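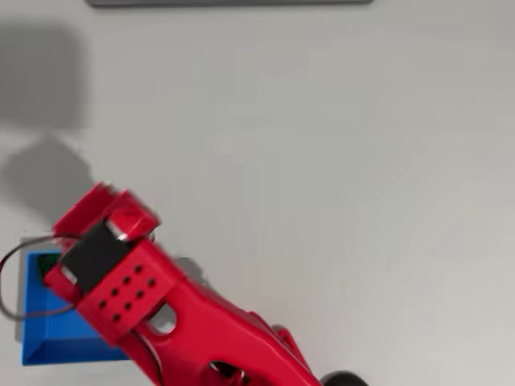
Lusex is motion planning software for small desktop arms driven by hobby servos. It takes a target pose and a model of the work area and returns a joint path that keeps the whole arm, gripper included, clear of whatever stands on the table. Trays are the usual trouble. With a raised, slanted wall like the one on the blue tray, a planner that only checks the fingertips will happily drag the wrist over the rim. Lusex checks every link, and lets you add a margin for loose parts such as the servo lead that loops out beside the gripper.

Planning
Paths are worked out before the arm moves and checked again during the move. If the model of the table changes, the path is replanned from the current position. You can set a top speed for each joint, and a lower one for the last stretch above a tray.

Perception
An overhead camera is enough. Lusex finds trays by colour and outline, and masks out the arm using its known joint angles, so a tray half covered by the gripper keeps its last good position. Shadows on a pale table can still be taken for objects under hard lighting – the shadow filter is on by default and should be left on unless your table is dark.

Calibration
Printed arms flex, and no two are quite the same. The calibration tool moves the arm through 60 poses and writes a correction file. Run it again after changing a servo or a printed part. Error 3207 means the camera lost sight of the gripper during the run; check the mounting and start again from the first pose.

What you get
Planner, camera module and calibration tool
Arm model editor, with import from STL
Python interface
Licence for two workstations

Version 2 files open without conversion. Older arm models need to be saved once in the editor first.

Lusex is made by Tuteo and sold through Desmet. Anouk Martens handles licences and upgrades. For technical questions, including arms that are not on the supported list, write to Mieke Cuypers and attach your arm model and the latest log.

Page updated Thursday, March 7, 2019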